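Grido outdoor timer, model 403
Section 3: Setting up the watering schedule

Before you start. Screw the timer onto the tap hand tight, no pliers. Batteries in, cover closed. If the screen is blank, go back to section 2.

Caution: frost kills the valve. Take the timer indoors by December at the latest, drain it, store it dry.
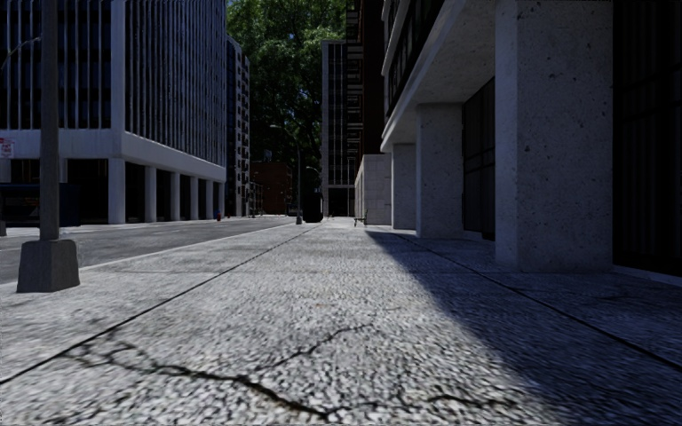
Archie Strachan

3.1 Set the clock

1. Hold SET until the hour blinks.
2. Plus or minus to change it. Watch the AM/PM mark, most wrong schedules come from that.
3. Press SET again for minutes. Same thing.
4. Wait 6 seconds. Blinking stops, clock is saved.

Note: there's no daylight saving setting. Change it by hand twice a year.

3.2 Set a program

You get three programs, A, B and C. They can't overlap. If they do, the later one gets skipped and the timer dosen't warn you.

1. Press PROG until you see the letter you want.
2. Set the start time. Early is best, 5:30 AM or so for lawns.
3. Set the run time in minutes. Drip line wants longer than a sprinkler.
4. Pick the days. A dot under the day means on.
5. Press OK. Letter stops blinking.

Repeat for B and C, or leave them off. Off shows as two dashes.
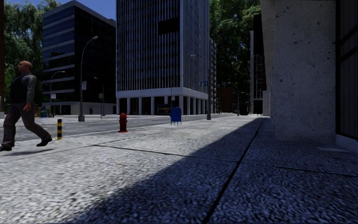 Programs stay in memory during a battery change, but only for a minute. Have the new ones out of the pack first. Took longer? Clock goes back to 12:00 AM and the programs are gone. Start over at 3.1.

3.3 Manual watering

1. Press the drop button once. Valve opens, you'll hear a click.
2. Press again to stop. Otherwise it shuts by itself after the default time.

Note: manual watering doesnt cancel the next program. Use RAIN for that.

3.4 Rain delay

Press RAIN once for 24 hours, twice for 48, three times for 72. Fourth press clears it.

Caution: leave the tap fully open while a program is set. Half open, low pressure, valve may not close all the way. Going on vacation, do a test run the day before and check the hose end for drips.

Leaks at the tap: see section 6, washers.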